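Flukville have got their striker! Morven Mowat has signed from Osmont after a long autumn of rumours, and she could make her first start against Cairns before October is out.

Mowat scored 8 goals for Osmont last season and will wear the number nine shirt. Manager Krishnamoorthy Kandasamy has wanted her for two years — and he was beaming when the deal went through.

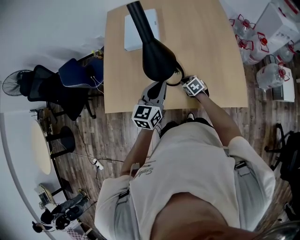 Supporters have already snapped up 855 tickets for the Cairns match, with 200 more going on sale at the Pradix Stand window from 10am. Kandasamy hopes to see a crowd of 1,000, which would be a superb turnout for this level. The club shop is open late too, and it wants something fresh to sell alongside the scarves, so fans are invited to send in designs for a Mowat T-shirt. Dark, joined-up lettering on light grey, like the shirt in our photo, would look great in the stands, but any colours are welcome.

Kick-off is at 3pm, and Mowat will be signing programmes by the main gate afterwards.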